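Week 5: Does tidying the kitchen change what people eat?

Read Ghauri's chapter before the tutorial, and read it with a pencil. The claim is that people with cluttered benches snack more. Maybe. The Ruddock survey asked 141 households to rate their own clutter and then their own snacking, on the same form, in the same sitting. Ask yourself who fills that in truthfully.

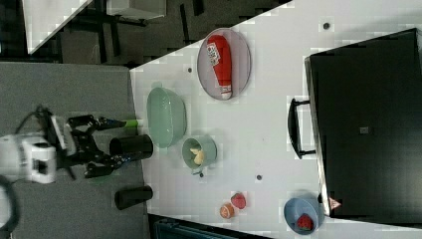
Fig. 1. Pale green bowl on a white tabletop.

Problems to raise in your groups:

Self-report. Your idea of "messy" is different from your neighbour's.
Direction. Busy people may snack and leave things out. Paracha gives this one line on page 20.
Drop-outs. The follow-up in August lost households and we aren't told which ones. 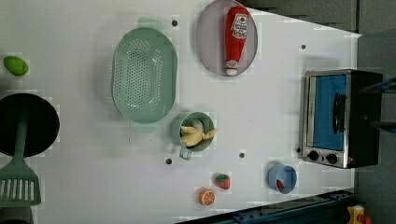

The Skernanholm study is often called a replication. I don't think it is. It changed the clutter scale to nine points and left out flats, then reported the same colourful headline. Nakajima's reply is short and fairly rude - worth your time.

For next week: one paragraph on what evidence would change your mind, either way. "More research is needed" gets no marks.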